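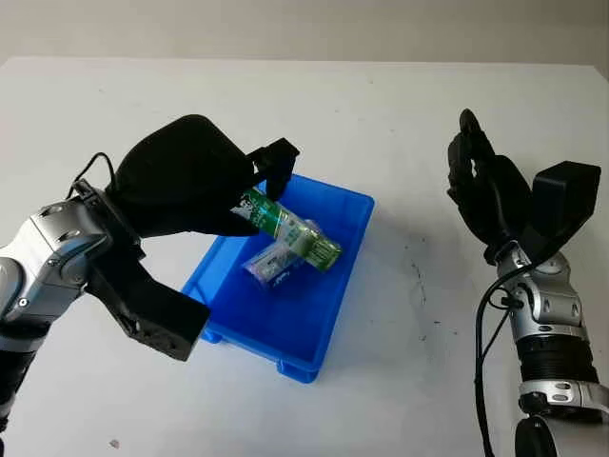 Home Features Workshop Letters Back issues

Two arms, one blue bin and a very long winter

5 October 2025
By Weronika Sobczak

The first thing my mother said when she came to see what we'd been up to was, "It's got better nails than you." She meant the left hand. I looked at my own, which had black grease under every one of them, and couldn't really argue.

I should explain how I ended up spending my evenings in a shared workshop in Kullholm, teaching a pair of robot arms to put the shopping away. I'm a bookbinder by trade. I joined the workshop for the guillotine and the big bench (my flat has neither) and for the first year I kept to my corner with my glue pots. Then in February the heating went, everyone crowded into the back room with the one decent radiator, and I found myself sharing a table with Igor Szczepańska and Ákos Vincze, who were trying to persuade a motor to stop squealing. I held a torch for them. Then I held a bracket. You can see where this is heading.

The project is called Phí, which was Ákos's idea, and I still don't know what it stands for. It's two arms with a hand on each, worked by one computer under the table, and the plan is for it to unpack and sort household things: tins, packets, bottles, whatever you'd bring home in a bag. We have no grand purpose. Igor wanted to see if it could be done in a room with a leaky roof by people with day jobs, and the rest of us wanted to see Igor try.

Most of the metal came second-hand. The arms were sold to us as a job lot by a firm called Cliltia that was clearing out a storeroom, and we paid 2,115 for the pair, split between the four of us and argued over for a fortnight. The hands cost extra and I don't want to talk about how much extra. They're lovely things, though! Chunky and black, with a padded look to the back, like the gloves a motorcyclist wears, and when they close around something they do it one joint after another in a way that makes visitors go quiet.

Getting them bolted on was the easy part, and that took us three weekends. Getting the cables to behave has taken since spring. A wrist turns, and anything running past a wrist has to turn too, and if you leave it too short it pulls out at the worst possible moment, and if you leave it too long it catches on the table, the bin, your sleeve or your tea. We've ended up with a loop standing proud near the back of the left hand and another cable bowing out down the side of the right arm. Neither is pretty. Tariq Malik, our electrician (and he is a proper one, he does hotels), winces whenever he walks past, but he's the one who measured them, so he can wince all he likes.

People ask why we use a plain white table and one plastic bin when we could be doing something more impressive. Well, the table was there. It used to be pristine, and now it's got a patch of dark smudges that I've been at with washing-up liquid, white spirit and finally an eraser from my binding kit, and they're staying. The bin I bought myself. It's a shallow blue one with a thick rolled rim, and it turned out to be a cracking choice by pure luck, as the blue is so bright that the software finds it in any light we've thrown at it. My first choice was a clear one. Igor was very polite about the clear one.

So, the bottle. Every project has its own particular enemy and ours has been a green drink bottle with a shiny label. You'd think a bottle would be simple. It's a cylinder, it fits a hand, humans have been picking them up since before they could write. But the label throws off long streaks of light, and early on the computer decided each streak was an edge, so it would reach with enormous confidence for a piece of bottle that wasn't there. We have a notebook for this sort of thing. Forty-three entries in it say only "bottle" and a frowning face.

What got us past that was going slowly and being very dull about it. We wrote the movement out in stages, with a pause after each: come in from the left, close, lift, swing over, tip the cap end down, hold. The hold matters most. With the bottle hanging just over the inside of the bin, everything stops and the machine has a little think about whether there's something underneath. If there's a small crinkly packet lying in the bottom then you don't want to drop a drink on it, and a crinkly packet is almost as bad as a shiny label for fooling a computer. Clear wrapping looks like whatever's behind it, plus glitter.

We did 600 goes at that one movement over the summer. I was there for a shameful number of them. You get into a rhythm: set out the bottle, stand back, say "clear" out loud even if you're alone, press the key, watch. I took to bringing a book to sew in the gaps, and I've got one notebook with rather wobbly stitching that I blame entirely on the left arm lurching when I had a needle in my hand.

The right arm, meanwhile, mostly waits. It stands there with its fingers curled up in a loose fist like somebody on the winning side of a protest march. Ákos says two hands working together is a different sort of problem altogether and we're to leave it alone until the first one is boring. I've grown fond of it. It has a black ribbed section part way down, all corrugations, and when I'm stuck on something I catch myself staring at that and thinking about concertina folds. I've since made a book with a spine like it, so the arm has earned its keep in my trade if not yet in Igor's.

We had a bad patch in the middle of all this, I'll admit. Tariq wanted to rewire everything from scratch and Igor wanted to get to the tins, and for a while there were two lists on the wall and two people not looking at each other's list. It blew over when a fuse went and they both had to lie under the table with the same screwdriver. I made soup. I'm not saying it was the soup.

In November we're taking the whole thing over to Ikeck, where there's a makers' weekend in the old ferry hall, and we've been given a stand and 24 minutes on the programme, which is an odd amount of time to be given and more than we can fill. The arms have to come off their base, travel in the back of Tariq's van wrapped in every duvet we own, and go back together the same way they came apart. I've been labelling bolts in envelopes. I'm good at envelopes.

My mother is coming too. Teresa Sobczak has never missed a day out with a café at the end of it, and she wants to hand the robot a bottle herself. Igor has told her it isn't set up for that yet, that it only takes things from the table. She said she'd put it on the table, then, and it could take it from there, and she's been practising where to stand.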